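Part-Time Program Assistant, Jullulton Community Workshop

Would you like to spend your afternoons in a busy old building full of kids, glue, half-finished birdhouses and very good soup? If so, please read on, and forgive us if we go on a bit. We've been told our job ads are too long, but we'd rather you knew what you were getting into before you fill out a form.

The Jullulton Community Workshop is looking for a part-time Program Assistant to start in November. We're a neighborhood workshop and after-school space on the second floor of the old Siddiqui furniture building, right over the bakery, and we've been open for 14 years now. On a normal afternoon we have school kids at the long tables from three o'clock on, a sewing circle in the back by the windows, and a handful of grown-ups who came in to fix a lamp and ended up staying for the evening. It gets loud! It also smells like bread most of the time, so come hungry or come having eaten, whichever helps you concentrate.

The job used to belong to Kalliopi Kolev, who is moving over to run our new weekend program. She'll still be in the building and has promised to show the new person everything, including the trick with the supply closet door (you lift, then pull, then lift again). You would be working most closely with Arben Vukadinović, our program manager, who has been here since the second year and knows the name of every child who ever came through, plus most of their dogs.

What you'd be doing

The heart of the job is the after-school sessions. You'd open the room, greet families as they come up the stairs, take attendance, and help our instructors keep things moving. Some days that means sitting down next to a nine-year-old who has decided she is bad at sewing and threading the needle with her until she changes her mind. Other days it means mopping up paint. We try to share out the mopping fairly, and Arben takes his turn like everyone else.

You'd also look after our supply shelves and place the monthly orders, answer the phone and the email, and put together the flyer that goes out to families at the start of each session. The mailing list has grown to some 1,000 households, so we do need somebody who will catch a wrong start time before it goes to the printer. (We printed "2 a.m." on the clay class last spring. Four people called to ask.)
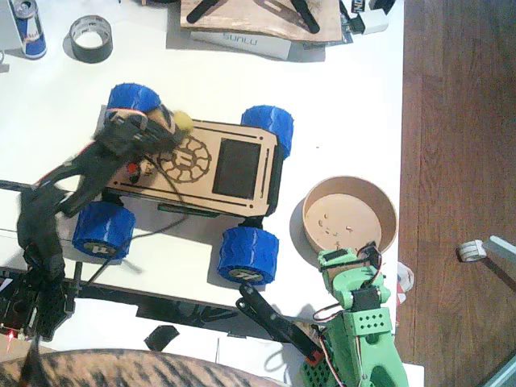

Twice a year we hold an open house, and it's a big day for us. Families come to see what the kids have made, the sewing circle sells aprons, and the bakery sends up trays of rolls. The Program Assistant helps plan it, which is mostly a matter of lists, borrowed folding tables and polite reminder emails. Kalliopi has a thick binder with everything from past years in it and is happy to hand it over. If you enjoy that kind of planning, you'll have a great time. If you don't, you'll have help.

Hours and pay

The job is 20 hours a week during the school year, in the afternoons and early evenings, usually from 2:30 to 6:30. During summer session we shift to mornings, and the week can run a little longer if you want the extra time. Pay is hourly and depends on experience; we'll tell you the exact rate on our first phone call, before you've gone to any trouble. You get paid sick time, paid school holidays, and free use of the workshop outside of class times, so if you've been meaning to build a bookcase or learn to weave, bring your project in.

We're also able to pay for your first aid training and your background check. Both have to be finished before you start working with the children, so please let us know early on if you've already got a current certificate.

Who we're hoping to meet

You should like children and be able to stay calm around a lot of them at once. We'd love for you to have worked with kids before, but we mean that broadly. Camp, church nursery, babysitting, coaching, raising your own, helping out with your sister's four boys: it all counts with us. No college degree is needed. You don't have to be handy, either. Arben couldn't hem a pair of pants when he got here, and he now makes his own curtains.

You do need to be comfortable with email and a simple spreadsheet, and you need to be on time, because there are usually children sitting on the stairs by 2:50. A second language would be wonderful. Please be aware that the workshop is up one long flight, but there is a freight elevator at the Karimitz Street side and we use it every day. If you'd need any changes to the job or the space to do your work well, tell us and we'll sit down together and sort it out.

How to apply

Send us a letter of a page or so, telling us who you are and about something you once learned to do with your hands, even if you did it badly. A résumé is nice to have, but we read the letter first. Add the names and phone numbers of two people who know you and aren't related to you. You can email everything to Arben at the office address, or drop an envelope at the bakery counter, where they're used to it.

We'll start calling people as letters come in. First comes a short phone chat, then a visit on a regular afternoon, where you'll spend two hours with us and meet the kids. We pay you for the visit. Everyone who writes will hear back, whatever we decide, though it may take us up to 10 days when the open house is close.

We look forward to meeting you!

Comments

Renata P.
Is this open to retired people? I taught second grade for years and I miss the noise.

Jullulton Workshop
Renata, yes, please write to us! We'd love to hear from you.

dee_from_vurkell
My son did the birdhouse class and still talks about Miss Kalliopi. Glad she's staying. Does the 47 bus from Vurkell still stop on your side of the street in the evening?

Jullulton Workshop
It does, until 8:15. After that you have to walk over to the library.

Marcus T.
Can I send the letter handwritten? My printer gave up.

Jullulton Workshop
Handwritten is fine, Marcus.

Sign up for our newsletter and hear about new classes before they fill. You can unsubscribe any time.

Contact | Directions | Support the Workshop | © Jullulton Community Workshop | Back to top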